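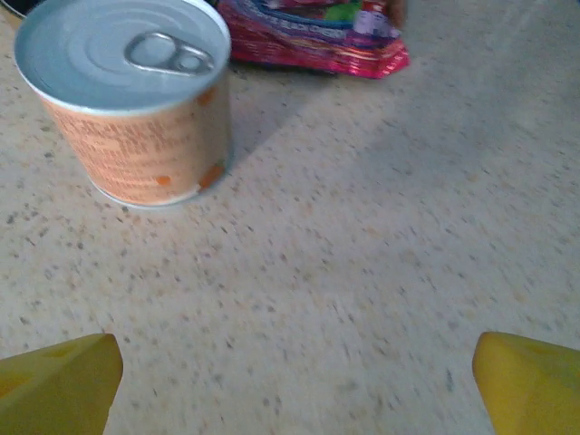

Open afternoon, kitchen bench, 18/12/2024

OK, writing this up before I forget all of it. The Harju people came by to see the arm do groceries, and Halldóra brought two students along as well, so the room was pretty full! I ran the can and packet task all afternoon and Bjarke did the talking (thank you, I'd lost my voice by lunch).

Log says 40 tries, 61 minutes of run time. I haven't gone through the failures yet.

Stuff people asked:
Can it open the can with the ring-pull? No, and please stop promising that, Bjarke. Pick and place only for now.
Does glare off the lid bother it? Sigrún thinks yes, I think the shiny pink packet is way worse with all those creases. We should test them separately.
Why so slow? Speed was capped for visitors. I forgot to say so until the very end, oops.

To do:
Put the speed cap back to the normal setting
Copy the logs over to the Trundside folder
Ask Sigrún for her glare notes from August
Send Harju the wrist camera clips they wanted, Halldóra has the address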